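**Fanilbridge workshop group – minutes, Monday, 6:30 p.m.**

Present: Crisóforo Figueroa (chair), Pirmin Frei (notes), six members. Apologies from Lerkdale.

1. Last minutes approved with one correction – the Cener invoice is no. 403.

2. Boards. The maple-colored board stays on the blue perforated table. Pirmin asked if the small dark spot should be sanded out. Agreed to leave it. A second board was priced at $41. Approved.

3. Toy blocks. Colored shapes go back in the bin after each session. Crisóforo to label the bin.

4. Next meeting in September, same room. Closed at 7:15 p.m.
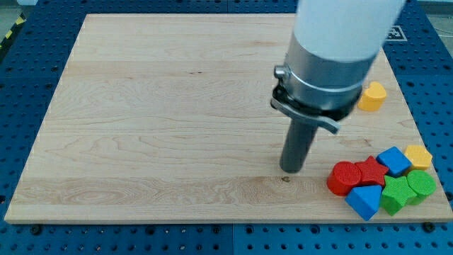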